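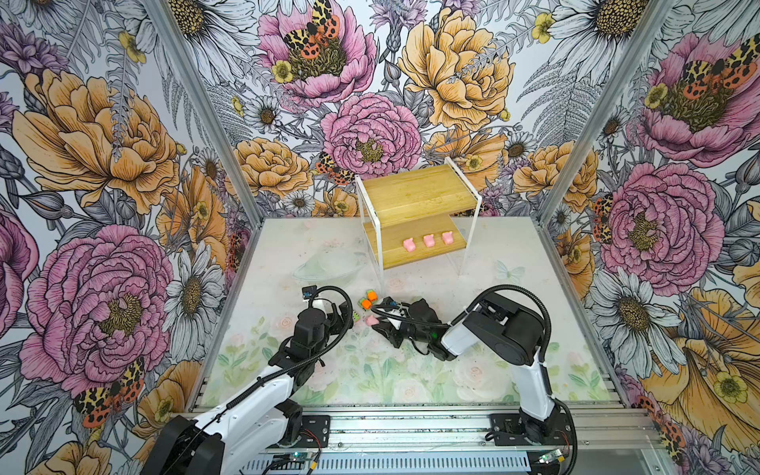 Renato Rivadeneira
Brestholm Papers on the Domestic Interior. Working draft, comments welcome

Figure 2. Large-bloom floral paper with peonies and moths, three walls.

4. Big flowers in small rooms

The sales books from the Leiva shop run to 1,643 entries and most of them are dull. Name, street, number of rolls, paid or not paid. Pattern names only where the clerk could be bothered. Still the best source we have for what people in Brestholm put on their walls, as opposed to what the Etier catalogues hoped they would.

Section 3 dealt with stripes and plains. Florals are harder. The clerk writes "flowers" or "flowers lge" and leaves it there, so scale is the one thing we can follow with any confidence. Colour hardly ever. I have taken "lge" to mean a bloom wider than a spread hand, following the note inside the cover of the second book, though the note may be later than the book itself.

Older writing on the subject says large florals went into large rooms. Drawing rooms, hotel dining rooms, stairwells. The books don't bear it out. Of the "flowers lge" orders that can be matched to a house plan, 26 went to rooms with one window, and 7 of those were box rooms or landings. Cluscombe Terrace is the clearest case - narrow houses, low ceilings, and peonies the size of dinner plates all the way up the back bedroom. Tenants there were buying end-of-line rolls and would take what came. But they also came back for the same thing, which price alone can't explain.

Interviews help a bit here. One woman, a child in the terrace at the time, remembered lying in bed and finding faces in the flower centres. Her brother was frightened of the moths. Another said her mother thought small sprigs looked "like something had been spilt". A third couldn't recall the paper at all, only the smell of paste in March when the room was done every year or so.

Insects deserve a longer treatment than they get in this paper. Moths, bettles and so on turn up in large florals far more than in small ones, partly a matter of space, since a moth drawn to the scale of a sprig is a smudge. Figure 2 shows the large type, with spotted moths drawn over the pink peonies and fern fronds filling the gaps. The filling matters to the paperhanger. A dense ground hides a poor join, and in Brestholm, where few walls were square, that was worth having. Two of the former hangers I spoke to made the same point without being asked.

Waste is the other side of it. A big motif means a long repeat and more paper lost at every drop. The shop seems to have known this. Orders for "flowers lge" are nearly always rounded up, and returned rolls are rare. I had hoped to set rolls bought against wall area for a sample of 100 houses, but the plans are too patchy. Left for now.

Dating also a problem. The thrid book has lost its first pages and the run of prices jumps. I have followed the order of binding throughout, see section 2 for why. If it is wrong then the Cluscombe orders move later and the link with the Etier clearance sales gets weaker, though the point about room size stands either way.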